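Bununville textile open day

We went to the open day at the Verbruggen hall in Bununville in October, mainly for the fabric room. Entry was free and the doors opened at ten. I went with Karlijn Hermans, who sews, and we were inside before the queue for coffee got long.

The hall has 8 rooms but only three were in use. The first had rolls of furnishing cloth along both walls, sold by the metre. Karlijn bought a remnant of grey wool. Prices were written on card and were fair.

Next door were the smaller cloths. There was a plain light blue one, well crumpled, and a shiny red one with gold patterning that was much the richest thing on the table. A big round metal plate at the left end had a white and pink bundle in it. I liked the red best. Karlijn preferred the blue, as she has no use for gold patterning.
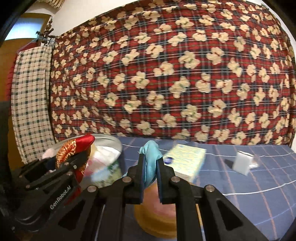

Talk and tea

Halina Dudek gave a talk at two on folding and storing old fabric. It lasted 40 minutes and was easy to follow. Her advice was to refold along a different line each year and keep everything out of plastic - I have been doing neither. Tea and a slice of plum cake came afterwards in the front room.

Parking is behind the hall. The bus stops at the corner, number 102.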